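6. Setting Up a Sponsored Event

This section covers creating a fundraising event in Stollari, opening registration, and connecting sponsorship pages to the event total. It assumes that the charity account has been approved and that a payout bank account is on file (see Section 3). Users with the Viewer role can read the screens described here but cannot save changes.

6.1 Before you start

Have the following ready:

The event name as it should appear to the public, 60 characters or fewer.
The venue name and postal address.
The start time, the finish time and the latest time of arrival.
The maximum number of participants the venue has agreed to in writing.
The minimum sponsorship target per person, if there is one.

Note: The event name is used to build the web address of the event page. The name can be edited later. The address cannot.

6.2 Creating the event

1. Sign in and select Events from the left menu.
2. Select New Event, then Sponsored -- Overnight. Do not use Sponsored -- Single Day for any event that runs past midnight. The single-day type closes donations at 11:59 p.m. on the start date.
3. Enter the event name and venue.
4. Set Capacity. The field accepts whole numbers up to 2,000. Larger events must be split by site (see 6.5).
5. Set Registration Fee. Enter 0 if no fee is charged. The fee is recorded apart from sponsorship and does not count toward a participant's target.
6. Set Minimum Age. For any value under 18, the system adds a guardian consent form to registration.
7. Select Save Draft.

The event now appears in the list with a gray marker. Draft events are visible only to users in your organization.

Caution: Changing the event type after the first registration has been received deletes all answers to custom questions. Export the answers first.

6.3 Registration form

The standard form asks for name, email, phone number, emergency contact and shirt size. Up to 7 custom questions can be added.

1. Open the draft and select the Form tab.
2. Select Add Question and choose Text, Choice or Yes/No.
3. Mark the question Required if registration should not go through without an answer.
4. Drag questions into order and select Save.

Medical questions must use the Restricted setting. Restricted answers are shown only to the Event Lead and the First Aid contact, and are erased 30 days after the event closes. In the sample data these roles are held by Svenja Görtz and Mohandas Thomas.

6.4 Kit list and participant messages

The kit list is attached to the confirmation email and printed on the reverse of the check-in pass. A default list is supplied for overnight events: sleeping bag, ground mat, waterproof outer layer, hat, flashlight, refillable bottle. Edit it under Messages > Kit List. One item per line. Lines longer than 40 characters wrap on the pass and may push the barcode onto a second page.

Three messages are sent automatically:

Confirmation, on registration.
Reminder, at 10:00 a.m. seven days before the start.
Final details, at 10:00 a.m. on the day before the start.

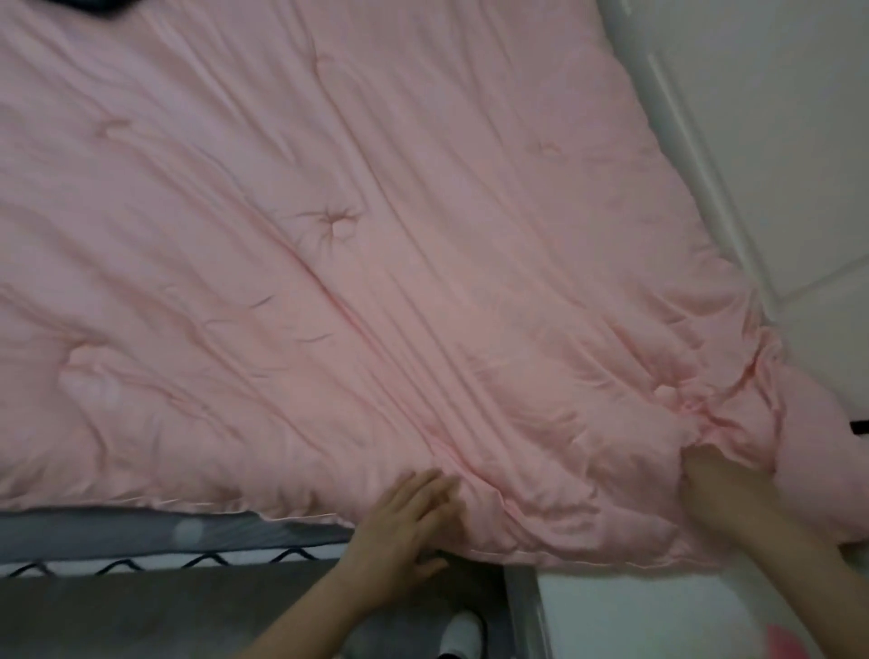 Messages cannot be recalled once sent. To stop a scheduled message, set its status to Held before 9:45 a.m. on the day it is due. A held message stays held until it is released by hand.

6.5 Events at more than one site

Each site is created as its own event and then joined under a parent.

1. Create and save each site as in 6.2.
2. Select Events > New Parent.
3. Tick the sites to be joined and select Link.
4. Choose whether the public page shows one combined total or a total for each site.

In the sample data, the parent event Clitbridge Sleep Under the Stands has two sites, Pravari Park and Jayawardena Ground. The parent shows 1,831 registrations, of which 213 are at Jayawardena Ground. Participants may be moved between linked sites without re-registering -- open the participant record, select Move, and choose the new site. Sponsorship already received moves with them.

Note: Capacity is checked at the site, not at the parent. A move to a full site is refused with message E-14.

6.6 Opening registration

1. Open the draft and select Check. Items marked red must be fixed. Items marked amber are advisory.
2. Select Publish. The marker turns green.
3. Open the public page in a private browser window and confirm that the fee, venue and arrival time are correct.
4. Make one test registration and cancel it under Participants > Cancel. Test registrations that are not canceled count toward capacity.

If the Publish button is dim, the payout account has not been verified. See 3.4.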